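Subscribe to our newsletter for new features every Monday. By continuing to use this site you accept our use of cookies. Accept | Manage settings

Roadside verges: the cutting regime and what it leaves behind

A rural verge is built for drainage and sight lines. Its value as grassland is a by-product of how it is cut, when it is cut and what happens to the cuttings. The first two are usually written into a maintenance contract. The third is often left to the operator, and it has the largest effect on which plants are present after a few seasons.

A flail mower leaves the chopped material where it falls. As the material rots, nitrogen and phosphorus return to the soil, and coarse species such as nettle, hogweed and cocksfoot take the advantage. Finer plants are shaded out. The sward grows taller, so the contractor has to cut it again.

Cut-and-collect machinery breaks this cycle. The Gorkov unit, a flail head with a suction duct and a towed hopper, has been used on a trial length outside Ukard for five seasons. The trial compares two treatments: one cut a year with collection, and two cuts a year without. Soil phosphorus falls slowly under collection, and no useful change was recorded in the first two seasons. After that the grasses thinned and yellow rattle, sown by hand into scarified strips, began to hold its ground.

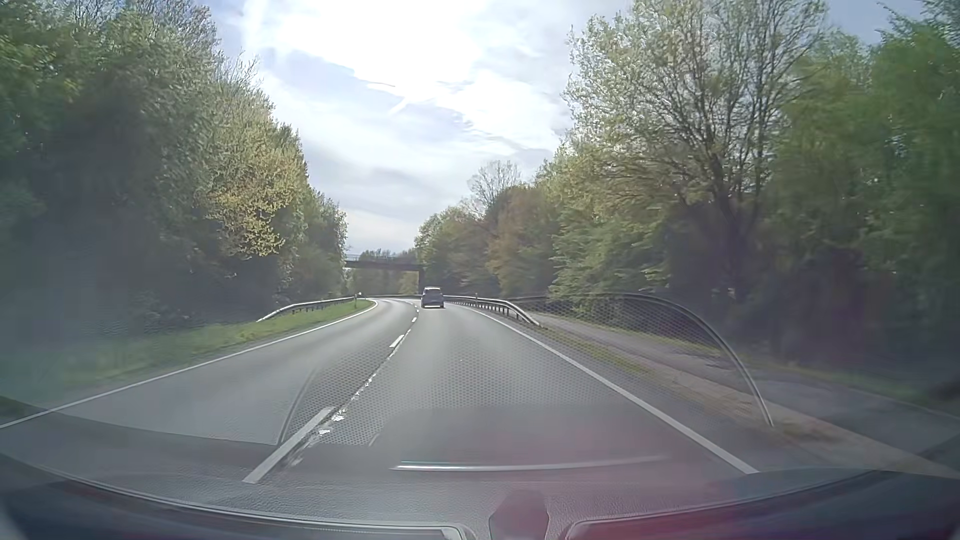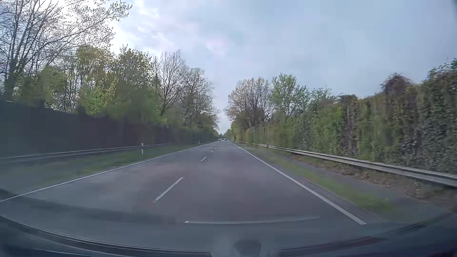 Timing matters nearly as much. A cut in May removes most flowering stems before seed is set. A cut in late August allows seed to drop but leaves a heavier crop to lift, and a hopper that fills sooner. Gonideo, the contractor on the Ukard trial, settled on late August for the full width, with a single swathe taken earlier at junctions and on the inside of bends, where visibility has to be kept.

Disposal is the main cost. Verge grass carries litter, grit and traces of metal from brakes and tyres, and it cannot be spread on farmland without testing. Vakulenko, which runs a small digester near the trial length, accepts the material if it arrives within a day of cutting and has passed over a screen. Older grass has already lost much of its gas yield. Haulage is limited by bulk — a full hopper weighs little for its size — and the contract sets tipping points no more than 200 metres from the carriageway.

Wooded lengths need a different approach. Shade holds back the grasses, leaf fall adds nutrients each autumn, and a summer cut achieves little beyond keeping bramble off the edge line. Here the trial specification asks for side growth to be trimmed in winter, before birds begin nesting, and for the ditch to be cleared on one side only in any year.

The remaining question is one of records. Most maintenance logs state that a length was cut, and give no height, no date and no note of whether the arisings were removed. Without those entries a botanical survey cannot be tied to a treatment. The Ukard logs now carry all three, entered by the operator at the end of each length.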